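Findgate Robotics Laboratory
Gallery: Recording Examples for Computer Servicing

The Findgate laboratory has been gathering examples of robots carrying out small maintenance jobs on desktop computers. The examples are used to train a learning system, which is shown what an operator does with the arms and is then asked to do the same by itself. This gallery accompanies the written account of the Gilchrist collection, held at the Flarnville site, and is intended for partner institutions and for members of the public who have asked how such material is made.

The collection is planned to reach 2,000 recorded episodes. An episode is one attempt at one job, from the moment the arms leave their resting position to the moment the operator ends the recording. Most last no more than a couple of minutes. Episodes in which a part is dropped or seated badly are kept and marked accordingly, as the learning group at Uler makes separate use of them.

The workstation

Work is carried out on a slotted aluminium table with two arms. The computer lies on its side with its panel off, and a printed tray next to it gives the smaller parts a known resting place. Tray and computer may be moved a little between episodes, within limits set out in the recording plan, so that the system does not come to depend on one exact layout.

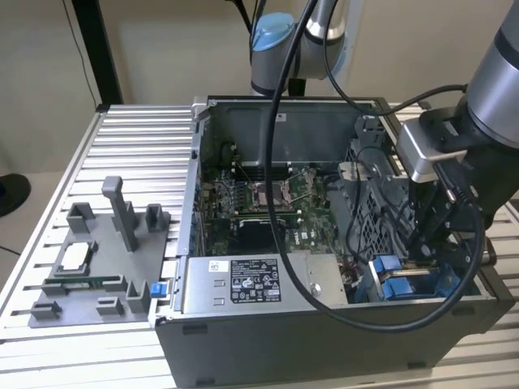 The plan divides the work into 21 jobs. Some are very short, such as lifting a memory module out of its slot in the tray. Others join several steps together and are recorded both as a whole and in parts. Operators are asked to work at a steady pace and to avoid pausing above a part while deciding what to do next, a habit which the learning system picks up with surprising ease.

Each job has a written sheet giving the starting position, the part concerned and the condition in which the machine should be left. The sheets were revised in July, when it was found that two operators had been reading the same instruction in different ways. The older episodes have been given fresh labels and remain in the collection.

Parts and handling

Memory modules and processors are awkward objects for a gripper. The former are thin and must enter their slot squarely; the latter must be set down flat, without sliding, on a socket whose contacts are easily damaged. For this reason operators complete 25 practice episodes before any of their work is accepted, and they begin with memory before moving on to processors.

Veerle Willems, who leads the collection, has asked that operators should not try to make every episode look alike. "A person who reaches for the same part twice will rarely take the same path," she writes in the introduction to the recording plan. "We would like the collection to keep that variety, provided that the part ends up where the sheet says it should."

Parts are inspected before each session and replaced when their contacts show wear. Replacement parts are entered in the session log, together with the name of the operator and the version of the job sheet in use.
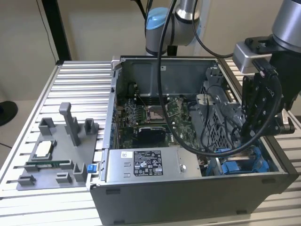

Cables receive particular attention during preparation. They must leave the arms free to travel through their full range, and the operator moves each arm slowly through its reach before recording begins. Should a cable catch on the computer or the tray, the session is halted and the routing is corrected. Lighting is left unchanged for the length of a session, and is varied from one session to the next according to a timetable kept with the plan.

The views from the cameras are stored together with the positions of the arms and the opening of the grippers. All of these must share the same clock. A short check is made at the start of each session, and again after any break, by closing and opening a gripper in full view and comparing the moment at which each record shows the movement.

Review and labelling

Every episode is watched by a reviewer who did not record it. The reviewer notes the result, marks the point at which each step begins and ends, and adds a remark where something unusual has taken place. Where reviewer and operator disagree on the result, the episode goes to a second reviewer, whose decision stands. Around 2 in every hundred episodes are set aside at this stage, chiefly for gaps in the camera record.

The labels are kept plain. An early version of the scheme asked reviewers to grade the smoothness of each movement, and the grades varied so widely between reviewers that they were withdrawn. The present scheme records whether the part was grasped, whether it was moved, whether it was seated and whether anything else was disturbed on the way - the last of these has proved the most useful to the learning group.

Access to the collection

Partner institutions may request the episodes, the job sheets and the drawings for the printed tray. Requests should state the intended use and the jobs required, as the complete collection is large and is supplied on disk. Drawings are provided in the version used for the episodes requested, and users who print their own tray are advised to check the fit of the memory slot before starting work.

Visits to the Flarnville site can be arranged in writing through the Findgate office. Visitors are received in the mornings, between recording sessions, and are asked to remain behind the marked line while the arms are under power.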